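Vuker training cell: pre-session check, remote demonstration
Site: Dallthorpe, simulated bay
Date: 4 March 2019
Result: pass, with grumbling

1. Emergency stop tested from the operator's seat. OK
Comment: Also tested by my elbow, halfway through demonstration 13. Works both ways.

2. Hand controller zeroed before the arm is enabled. OK
Comment: Skip this and the arm goes wherever your wrist was pointing. Mine was pointing at my coffee.

3. Speed limit set to 55 percent for new operators. OK
Comment: Experienced operators get 100 and should remember what happened in November.

4. Gripper opens and closes on command. OK
Comment: Slight lag on closing. Count to one before squeezing again.

5. Parts on the table, within reach, none stacked by accident. OK
Comment: Washer, square plate and short cylinder are at the front. Leave them there until the task sheet calls for them.

6. Floor line clear on the operator's side. OK
Comment: Yes, it's a simulated floor. Storer wants the habit, so we check the line.

7. Failed demonstrations labeled as failed. NOT OK
Comment: Of 1,829 saved runs, a suspicious number are marked "good." The robot will copy whatever we show it, including the dithering. Relabel before the next upload to Sokol.

8. Operator rested. See comment
Comment: Box ticked by the operator, in handwriting that suggests otherwise.

Views of the cell:
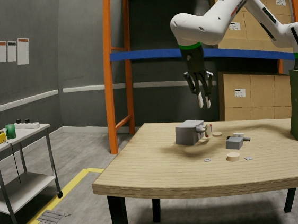
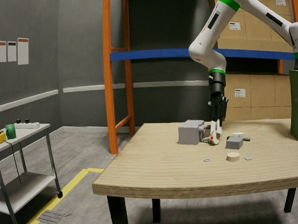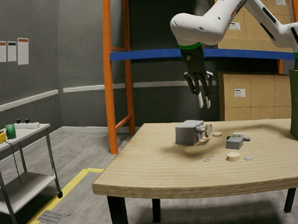 Arm, gripper and parts table, Dallthorpe simulated bay.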